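Game Production, Handout 2: Preparing a build for storefront release

A release build is compiled from a frozen branch. After the freeze only fixes listed in the bug tracker may be merged, and each fix carries the number of its ticket. Work on new levels continues on the main branch.

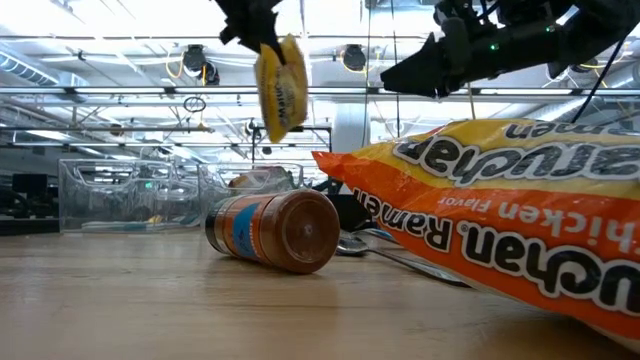
Manju Mittal

Version numbers. Use major, minor and patch. The patch number goes up with every upload, including uploads to the private test channel. Saved games store the version that wrote them.

Save compatibility. In the course project, Orkari, the inventory table grew to 175 entries in October. Older saves load with the missing entries set to zero. Do not reorder existing entries; add new ones at the end.

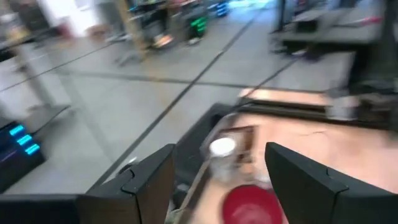 Red bowl and white-capped container

Upload check. Install from the store client on a clean machine, under a user account without administrator rights. Start the game, change the screen mode, save, quit and reload. Record the result against the build number.

Store page. Minimum requirements must come from a tested machine. Screenshots are taken from the release build with debug text switched off.

Exercise: Package the Orkari branch and write patch notes of no more than 11 lines. Hand in by 17/12/2018.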